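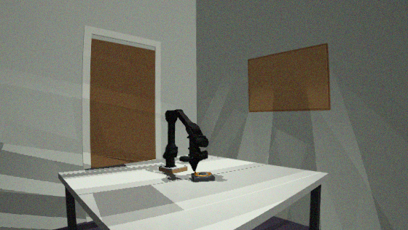
## 4. Setting up your heating timer

Right, you've got the Skatum on the wall and the power's back on, so now for the bit I enjoy (yes, really). I've fitted the same timer in my own house and in my mum's bungalow in Brekemholm, and both times I had it running before the kettle had boiled!

1. Hold down the clock button for 5 seconds until the hours start to flash.
2. Turn the dial to the right hour, press once, then do the same for the minutes.
3. Press again and you'll land on the year. It goes all the way up to 2030, so keep turning slowly or you'll sail past the one you want.
4. Press MENU and pick a programme. I use the two-slot one: on before breakfast, off when we leave, on again at teatime.
5. Set your start and stop times for each slot, then press SAVE.

**Note:** If you don't press SAVE, the timer drops back to the main screen after a minute and forgets the lot. I've lost a whole week's worth of times that way, and I said a few things to it.

6. Leave the temperature limit alone for now. We'll get to that in section 5.

### Clocks going back

There's a summer time setting under MENU, then CLOCK. Mine was switched off when I first got it, and I spent most of November with the heating coming on an hour out. Turn it on now and you can forget it.

### If you see a code

- **E54** – the timer can't find the room sensor. Check the sensor's batteries first (mine were in backwards).
- **E466** – the boiler isn't answering. Switch both off, wait a minute, then put the boiler on before the timer.

**Caution:** Please don't take the front cover off with the power on, even for a quick look. The terminals behind it are live. If E466 comes back after a restart, ring whoever services your boiler and leave the wiring to them.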